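Consumer Claims and How to Read Them
Handout for session 3: "Decluttering" and the storage industry
Taras Polishchuk

Read this before class. Bring the worksheet from last time, filled in, even if you hated it.

Last session we took apart the claims on cleaning products. Storage is a softer target and a more interesting one, as very few of the claims can be tested and most people don't try. A spray either removes the stain or leaves it there. A set of matching boxes promises you a calmer life, and how would you ever take that one back to the store?

The basic claim

Nearly every storage ad comes down to this: you have a mess, the mess is caused by a lack of containers, buy containers. The first part is usually true. The second part is where I'd like you to slow down. Go home and look at your worst closet. In my experience it already has plenty of boxes in it, several of them holding other boxes.

The Jinum catalog (your copy is the stapled one) shows a kitchen before and after. Please look at the two pages side by side. The "after" kitchen has new shelves, new lights, a different wall color and far less stuff in it. Where did the toaster go? The caption gives the credit to the jars. When a before-and-after changes five things and credits one, you have learned nothing about the one.

The time claim

Fakico says its drawer inserts save "up to 25 minutes a day." We went over "up to" in session 1, so I won't repeat myself, except to say that zero is also up to 25. The leaflet doesn't say who was timed, doing what, or compared with which other drawer. I timed myself looking for things in my own kitchen for a week and never got near that number on any day, and my kitchen is not a model for anyone. One person's week proves very little. It is still one more week of timing than the leaflet offers.

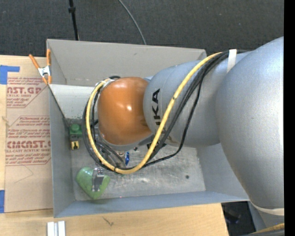 Should you throw things out before you buy any containers?
Sort first and buy last, if you buy at all. You can't know what size or how many you need until you've seen what you are keeping, and a fair number of people find that what they are keeping fits in what they have.

The "one year" rule

You have all heard it: if you haven't used something in a year, get rid of it. Ask where the year comes from. I have looked, and I keep finding one advice book pointing to another. For clothes it may be a fair guide. For a fire extinguisher, a suitcase or a roasting pan it is silly. A rule that needs that many exceptions is a habit with a number attached.

Rent-a-space

Drummond and Illthorpe both rent storage units in town, and both advertise a low first month. Read the second page of the Drummond agreement, under "Charges." There is an admin fee, a lock you have to buy from them, and insurance you have to take unless you show your own. The Illthorpe sheet is shorter and I like it a bit better, but it lets them raise the rent on 30 days' notice. Work out the cost of a full year and write next to it what you think the contents would sell for. People tend to go quiet at this point.

I'm not saying never rent one. Between two apartments, or after a death in the family, it can be money well spent. What I don't buy is the idea that a unit is a form of tidying up. The stuff is across town and you get a bill for it.

What about the research?

You will see "studies show clutter causes stress." Before you repeat that, check three points: whether people were asked how they felt or measured in some way, whether stressed people might simply clean less, and who paid. The second one matters most. If a hard month at work leaves dishes in the sink, the dishes didn't cause the month.

For next time

Pick one storage ad, from anywhere. Write down the claim in your own words, then what you would need to see to believe it. One page is enough. Don't grade the ad on looks.

If you take July off, hand the page in before you go. Late work gets read, but it gets read last.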